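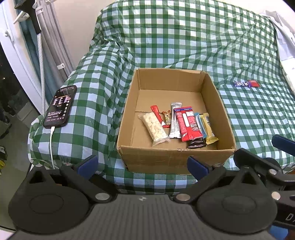 Figure 4.1. Packing task, wrist view: open carton, wrapped snacks, hand-held gripper at the near side.

4.2 Demonstrations with a hand-held gripper

In the Dralletano exercises the demonstrator holds the gripper directly and no arm is present. The quantities recorded are the wrist video, the finger opening and the tool pose. Joint angles are absent and have to be solved for later, on the arm that will run the policy.

Two consequences follow. First, a motion that is easy for a human wrist may lie outside the arm's reach. Of 206 takes in Sawatzky's set, 58 failed the reach check and were dropped before training. Second, the camera moves with the tool, so small items near the carton wall are often hidden by the fingers at the moment of grasp. 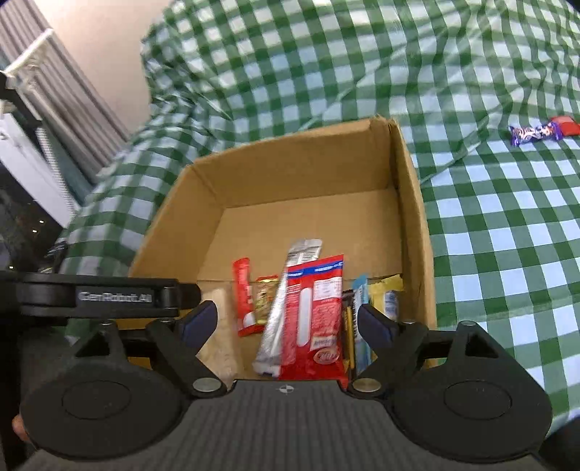
Approach height should be kept similar between takes. A demonstrator who pauses over the items before closing adds idle samples, and a policy trained on them tends to stall at the same point. Trim pauses at the start and end of each take; leave those in the middle and mark them.

Compare remote control (Section 4.3, Skivgate station). Every recorded pose is reachable by construction, but takes are slower and contact is harder to judge.

Exercise 4b. Using the Morais log, plot finger opening against time for take 91. Mark each closing. State which closings could be detected from video alone.

Reading: Z. Sawatzky, course notes, part 2.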